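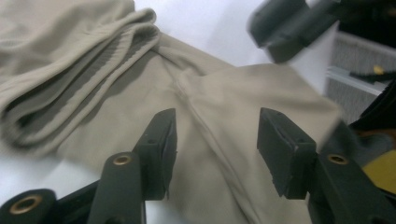 Which way up does a knitted top go before the first fold? Front down, with the ribbing pulled flat at the hem and both cuffs, so the side seams end up at the edges and the folded piece shows its front.

Notebook, July, morning, Revbridge workroom

Carried on with the folding sheet for the Selusau knitwear. The beige ones are slow. The cloth is soft and the rib wants to roll back on itself -- if it is left like that the whole fold sits thick at one end and the stack leans. Smoothing the rib by hand first, then the body, works better than shaking the garment out and hoping.

Seams: I had been lining up the hem and letting the seams go where they liked. Tried it the other way today. Find the seam, run a finger down it, lay it straight, then bring the rest over to match. Less fiddling at the end. Where the stitching puckers, leave it alone. Pulling it flat stretches the knit either side and makes it look worse.

Batch was 39 pieces. Put 3 aside for loose threads at the cuff, in the tray by the door with a note on. The rest are folded and in the Bekel boxes, 6 to a stack. Tried 8 to begin with and the bottom ones creased.

The white table top shows every bit of fluff. Wipe it down between colours, and do the pale ones before the navy, not after as we did last time.

Katene want the sleeves folded in behind with no cuff showing. Selusau don't mind. I would still do both the Katene way so there is only one method to remember, but the sheet has to say so and at the moment it doesn't.

To do:

- rewrite step 2 of the sheet (rib first, then body)
- add the sleeve fold -- a drawing would help
- more tissue, down to the last packet
- ask Bekel if the shallower box is still made

Stopped at half past twelve. Navy ones after lunch.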